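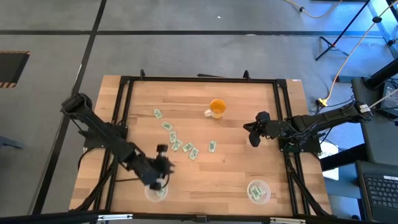 Finishes and Coatings > Oil-based > Thread 2091
Hardwax oil on butcher block: sheen too high after second coat

gable_end
Posted 2019-06-28
Edge-glued butcher block top, sanded to 180, vacuumed, wiped down with mineral spirits. Two coats of Tidwood hardwax oil, buffed with a white pad. The can says satin. What I have is closer to semi-gloss, and it gets worse toward the side with the windows. Is this excess left on the surface, or is it normal until the wax component cures? I would like to avoid sanding back to bare wood.

planer_snipe
How long did you leave the second coat before wiping? Tidwood wants all of it off the surface inside fifteen minutes. The second coat has very little open grain to go into, so nearly everything you put down stays on top unless you remove it.

gable_end
Closer to half an hour. The shop was warm and it was already getting tacky at one end.

planer_snipe
Then it is surface buildup. Abrade with a gray pad, with the grain, and reapply a very thin coat.

rift_sawn
Disagree with going straight to the pad. Hardwax oils lose sheen for the first couple of weeks as the solvent leaves. I had the same complaint with Vumlow on a bench top in January, did nothing, and it came down to satin without any help. Abrading a half-cured film just loads the pad and drags soft wax into the low spots.

planer_snipe
Vumlow is a different product. Higher solvent content, lower solids. The drop in sheen you saw would be larger than anything he will get.

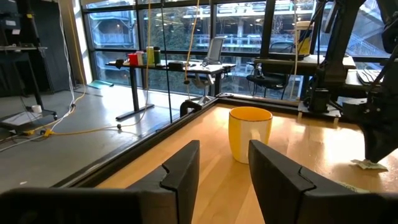 rift_sawn
Sheen is hard to judge by eye, and most people judge it at the wrong angle. Look straight down and almost any cured oil reads as flat. Look low across the top toward a window and a satin finish can pass for gloss. The wood around the yellow mug has streaks of window light lying across it, strongest on the right near the far edge, and that is the region I would ignore until I had checked it from the opposite side. The glaze on the mug is a fair comparison for what a full gloss does with the same light. Move the viewpoint before moving any sandpaper.

gable_end
Checked from the other side. Lower, but still above the sample board I made from the offcut.

cauls_and_clamps
Was the sample board sanded to the same grit? A finer scratch pattern gives a higher sheen with the same finish. I once took a walnut panel to 2000 with Sedix film discs and it looked lacquered before anything went on it. It also took almost no oil.

gable_end
Sample was 150. The top was 180.

cauls_and_clamps
Small step, but it goes in the direction you are describing.

planer_snipe
A step from 150 to 180 does not turn satin into semi-gloss. It was wiped late.

rift_sawn
Could be both. Fingernail test in a spot that will be covered later. If it dents, leave it alone.

gable_end
It dents slightly. I will wait two weeks and then use the gray pad if it still doesn't match. Cuervo Paint has the pads in stock.

planer_snipe
Get the maroon as well. Gray may not cut it once it has hardened.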